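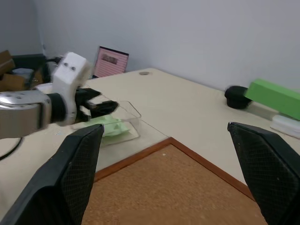
Frequently Asked Questions
Trarnthorpe Seed Library

Last updated 20 January 2026

Who can borrow seeds?

Anyone with a Trarnthorpe library card. If you live outside the town limits, you can sign up for a seed-only card at the front desk. It is free and takes a few minutes. Bring something with your name and address on it.

Do I have to return seeds?

No. We call it borrowing out of habit, but there are no due dates and no fines. If your plants do well and you want to save some seed for us, we will be glad to have it. If the rabbits get everything, try again next year.

How many packets can I take?

Up to 9 packets per card per season. The spring season opens on the first Saturday in March and runs until the end of June. Fall seeds (garlic, cover crops, spinach and a few others) go out in September. Please don't take more of one variety than you can plant. A packet of tomato seed is enough for most backyards.

How much seed is in a packet?

It depends on the crop. Beans and peas are packed by the scoop and will fill a short row. Lettuce and carrots are packed by the pinch. Squash packets are small because one plant takes up so much room.

Can I reserve a variety?

You can put a hold on it through the library catalog, the same way you would for a book. Search for "seed" plus the name of the crop. We keep holds at the desk for one week, then they go back in the drawer.

What do "easy," "medium" and "advanced" mean on the labels?

They tell you how hard it is to save true seed from that plant, and have nothing to do with how hard it is to grow. Beans, peas, lettuce and tomatoes are easy. Cucumbers and peppers are medium. Squash, corn and anything in the cabbage family are advanced, mostly on account of cross-pollination with whatever your neighbors planted.

I want to save seed. Where do I start?

Start with beans. Leave the pods on the plant until they are brown and rattle, then pick them and let them dry indoors for two more weeks. Shell them, throw out anything shriveled or moldy, and put the rest in a paper envelope. Write the crop, the variety and the year on the front.

Tomatoes take an extra step. Squeeze the pulp into a jar with a little water, leave it for three days, then rinse the seeds in a strainer and dry them on a plate. Paper towels stick, so avoid those.

Will you take seeds from a store-bought packet?

Yes, if the packet is unopened and no more than two years old. We can't take opened packets.

Will you take seeds saved from hybrid plants?

No. Seed from an F1 hybrid will not come up the same as the parent, and the next borrower won't know what they are getting. Check your original packet. If it says F1 or hybrid, enjoy the vegetables and skip the seed saving.

What about flowers?

We carry marigolds, zinnias, cosmos, sunflowers and some native perennials. The natives need a cold spell before they will sprout. Sow them outside in late fall, or keep them in damp sand in the refrigerator for 45 days.

How do you know old seeds are still good?

We run a germination test each winter. Seeds are set out on damp paper, kept warm, and checked after the number of days listed for that crop. Any batch that falls too low is pulled. You can do the same at home with a folded paper towel and a plastic bag.

How should I store seeds at home?

Cool, dark and dry. A closed jar in the back of the refrigerator works well. A garage or shed does not, as the temperature swings too much. Onion and parsnip seed should be used within a year no matter how you keep it.

How big is the collection?

We had 2,539 packets on hand at the start of this year, including 40 kinds of tomato.

Do you hold classes?

Yes. Bello Jibrin teaches a beginner seed-starting class in March and a seed-saving class at the end of summer. Both are free. Sign up at the desk or by phone. Children are welcome with an adult.

Can you tell me what is wrong with my plant?

Not reliably. Staff can point you to the gardening shelves, but for a diagnosis please contact your county extension office.

Where are the seeds kept?

In the card catalog cabinet on the ground floor, next to the local history room. Drawers are in alphabetical order by crop. Squash and pumpkins share the S drawer.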